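Plellska Wedge Jaw Kit, replacement fingers for two-finger grippers

In stock. Ships from Bulden warehouse, cut-off 2 pm.

Pair of black wedge fingers, left and right, plus screws and the setup card. Fits the Plellska wrist plate and the older Ikden plate (Ikden needs the spacer, sold separate, see bottom). Sold as a pair only. Please don't mix one new finger with one old one, they wear different and you will chase the centering all afternoon.

What's in the bag
2 fingers, matte black, marked L and R on the inside face
4 mounting screws and 2 spares
1 hex key
1 setup card, laminated

Before you start
Power off at the supply, not just stop in the software. Arm parked low so it has nowhere to drop. Wipe the mounting faces, dry cloth is fine. Old threadlock in the holes has to come out, use a pick. If a screw fights you going in, back it out and look, don't lean on it.

Fitting
Left finger first, screws finger tight. Then right. Close the jaws by hand until the tips meet, hold them there, snug everything down a little at a time, side to side. Tips should touch evenly top to bottom. Daylight at one end means a finger is sitting on dirt. Take it off, clean, do it again.

Power back on, run the home routine, then set the new open and closed positions. Do NOT reuse the old numbers. New fingers are thicker at the tip than worn ones and the motor will sit there pushing against nothing and get hot.

Grip check
Use something round and light that you don't mind losing. A wrapped paper roll is good, it shows a mark quick if you're squeezing to hard. Bring the wrist camera over it, get the roll centered between the tips, close slow. Start with low current and come up one step at a time till it lifts without slipping. Write that number on the card.
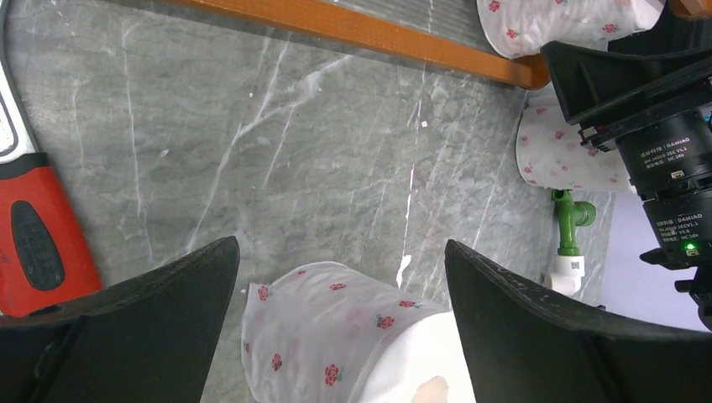 Do I have to redo the camera calibration after changing fingers?
Only if the camera or its bracket moved. The fingers bolt on seperately, so a straight swap leaves the camera where it was. Do the grip check anyway, and if the jaws close off to one side in the picture, check the finger screws before touching the calibration.

Looking after them
Every 50 hours: look at the tips, wipe, check the screws.
Every 600 hours: fingers off, clean the mounting faces, new threadlock, grip check again.
Replace when the point has gone round or the inside face is shiny. Shiny slips on film wrap, first thing you'll notice is parts turning in the grip.

No oil on the faces, no solvent either. Dish soap and water, dry, back on. While you're in there look at the motor cables where they leave the connector, that's where they crack first. Reseat anything loose with the power off.

If it goes wrong
Jaws chatter when closing: closed position is set past contact. Back it off a hair.
One finger lags: screw loose, or grit in the slide.
Drops parts near full reach: bring the speed down before you bring the grip up.
Motor faults on home: something is in the way or the cable isn't seated.

Adaeze Ogbonna on our bench did a swap start to finish in 9 minutes. First time, allow longer.

Also order
Ikden plate spacer, part 277
Briggs threadlock, small bottle
Spare screw bag

Returns: unused, in the bag. Fitted fingers we can't take back, sorry. Bench questions go to Adoajo's desk, that's Adoajo as in Adjoa Addo (typo on the old card, she answers to both). Put your plate type in the subject line. New stock of the long version due in February.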